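Paka teaching group — notes from the Saturday meeting, 2024-01-06

Written up by me again, as I lost the draw. Shout if I've got your bit wrong and I'll fix it before it goes on the shared page.

Apologies came from the two Moussa people, who were both stuck on trains. Irina Ene was in the chair. Last meeting's minutes went through with one change: the gripper pads we ordered were the soft ones, and I'd put firm. Sorry!

1. Where we are with the recordings

We now have 565 demonstrations done by hand, with marker bands on both wrists, and 136 done by remote control from the Plistis desk. The target for the end of the first block is 700 by hand, so we're closer than I thought we'd be (I had us down for finishing in July). Irina went through a batch of the remote ones and threw out a few where the arm stops dead in mid-air while the operator has a think. We had a long chat about whether a pause like that is bad teaching or perfectly sensible, and agreed to keep short ones and cut long ones. Where short turns into long is still open. I've got an action on that and I'm already dreading it.

2. Thin objects

This took up most of the morning. The robot copes nicely with cups and boxes from the hand demonstrations but goes to pieces with anything narrow that lies flat on the table. It comes in too high, closes on nothing and carries on as if it had the thing. I said I thought we were teaching it badly: we all do a quick little pinch without thinking, and our fingers hide the object just when it matters. My suggestion was to slow down near the object, keep the other hand well back, and let the fingertips settle before picking up.

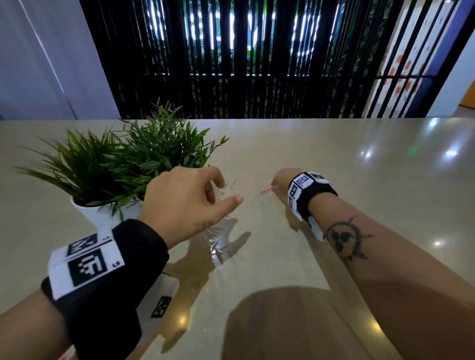
Irina said slowing down was fine by her, but she didn't want everyone putting on a special robot-teaching way of moving, as the Uswood set had gone that way and the arm had learned to dither over everything. She would sooner have more people doing it at their own speed, and plenty of different starting angles for the stick. I grumbled a bit and then came round, mostly. We'll record 30 at natural speed and 30 slow, same objects, and train on each lot separately.

3. Wristbands

The bands slip. If one turns on your wrist halfway through a session, the hand position drifts and you don't find out until you play it back, by which time you've gone home. Agreed that everyone does the flat-palm check at the start and again after any break. There was a request for a smaller band for people with thin wrists (me, it was me). Irina will ask what Uswood use.

4. Remote control desk

The lag is better since the cable was swapped, though I still overshoot every time I reach to the left. We talked about turning the hand scaling down so that a big movement at the desk gives a smaller one at the arm. Tried it over coffee and I loved it, Irina hated it — so it's going to be a setting each person picks, and the setting has to be written in the session log. Please do write it in the log. Moussa can't sort the recordings without it.

5. Any other business

Labels. "Pick up thing" is not a label. Please say what the thing is and where it's going.

Actions
Irina: ask Uswood about band sizes, share her list of cut recordings.
Me: pause length proposal, the 30 slow ones.
Irina and me: the 30 natural ones, split between us.
Moussa: add a scaling column to the log.

Next meeting same time, same room, and someone else is taking the notes.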